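Flirnetholm Laminate Table Top, Square

Item group: Table tops and surfaces
Series: Flirnetholm
Finishes: Salta (marble print), Chamoun (plain matte)

Overview

The Flirnetholm is a square table top for light indoor use in canteens, workrooms and break areas. It is sold as a top only. Bases are ordered separately from the Prurnosora range or supplied by the customer. The top has a particleboard core with a printed decorative layer on the upper face and a plain backing layer on the underside to limit warping.

Specifications

Side length: 89 cm
Maximum evenly spread load: 53 kg
Core: particleboard, medium density
Upper face: printed laminate, sealed
Edge: applied strip, glued, replaceable
Mounting: four pilot holes, underside
Minimum base spread: 40 cm

Finishes

Salta is a marble print. The pattern repeats across the production sheet, and tops are cut without matching, so two tops placed side by side will not line up. Chamoun is a plain finish with no pattern and is the better choice where several tops are joined in a row. Print tone can vary slightly between batches. For large orders, state on the order form that all tops should come from one batch.

Mounting

Place the top face down on a blanket or clean cardboard. Center the base over the pilot holes and start all four screws by hand before tightening. Do not use a power driver for the last few turns – the core will strip. Screws longer than the supplied set will damage the upper face and void the warranty.

Care

Wipe with a damp cloth and mild soap. Dry the edge strip after cleaning. Do not use scouring pads, bleach or solvent. Hot pans need a trivet. Standing water at the edge joint will cause swelling over time.

Ordering

Single tops ship flat in a carton with corner guards. Pallet orders are handled by Umesh Chaturvedi in the sales office, and the yearly limit for custom edge colors is 400 tops. Spare edge strip is sold by the roll. Questions about bases and load ratings go to Mogens Ravn, technical desk. The next price list takes effect in May.

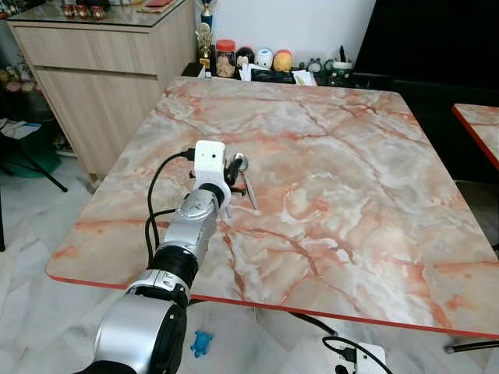 Square top with marble print and thin red edge strip.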